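Subject: Re: [flukstead-bakers] starter gone quiet

> Mine has sat at 4 percent enthusiasm since September. I feed it,
> it sulks. Should I switch to the Pelto rye flour or start over?

Don't start over. Mine is on its third kitchen and has outlived two toasters. Try the rye for a few days and keep the jar off the windowsill.

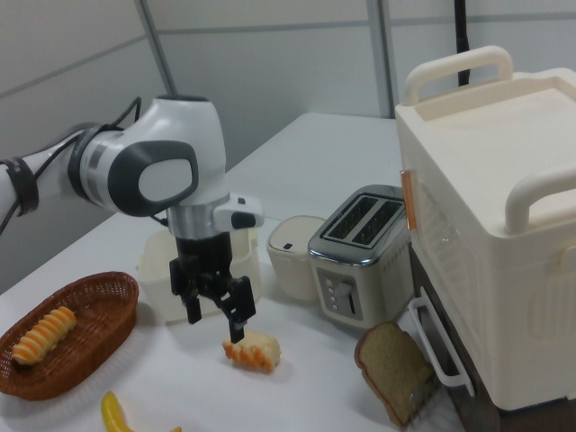 As for the Smadi method, I read all 37 steps. Step 34 is "relax." I went back to flour and water and a bowl with a plate on it.

Aditz Road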